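Valtau Cycle – read the short stories first or after??

mossgate21
Got the first novel for my birthday, 2 chapters in. Now I see there's a whole collection of shorts set before it. Do I stop and read those? Don't want to spoil anything. Ebook if that matters.

quillrat
After. Always after. The Flindard story gives away who burned the ferry and book one spends half its length on that.

Penny_Dreadnought
Disagree. I read the shorts first and had a great time. You go in knowing the river clans hate each other and why, so the council chapters arent such a slog.

quillrat
They're a slog because you already know the answer lol

Penny_Dreadnought
I knew the answer to one thing. Out of a 1,361 page omnibus.

hob_under_hill
Middle option – read the first 5 stories, stop, read book one, go back. The early ones are all drowned-city stuff, no overlap. Number six is the Flindard one. Skip "The Salt Widow" completely, it's dull and goes nowhere.

tallowmere
Salt Widow is the best thing in the collection?? The ending with the bell. Come on.

hob_under_hill
Forty pages of a woman walking to a bell

tallowmere
Yes. And it's great.

mossgate21
ok so nobody agrees, good to know. Which edition are you all on? Mine says Trodow Press and has no map.

quillrat
Trodow dropped the map. The old Witkowska House paperback has it inside the front cover, used copies turn up cheap. Get that one if you can, the place names are impossible without it.

Penny_Dreadnought
Seconding the map. Also the Trodow ebook has the stories in a diffrent order, so hob's "first 5" won't line up. Go by title.

hob_under_hill
Oh that's a pain. Didnt know. Stop before "Ferryman's Due" then, whatever number it is.

mossgate21
Going with hob's plan. Back Thursday with opinions on the bell.

Reader comments

greywick: Read them in the order they came out, which was novel first. Writer clearly assumed you had.

sedgeandstone: My kid started with the shorts at 12 and never touched the novels. So there's that.

Recent threads
Drowned cities in fantasy – recs wanted
Is the Valtau audiobook narrator any good
Long prologues, skip or suffer
Maps in ebooks, why so tiny 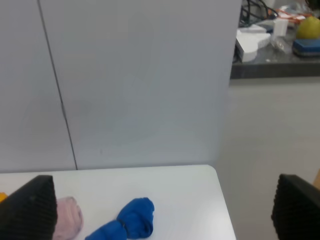
tallowmere: Still waiting on someone to defend skipping the bell story. Read the last two pages again, slowly, then come back and tell me it goes nowhere.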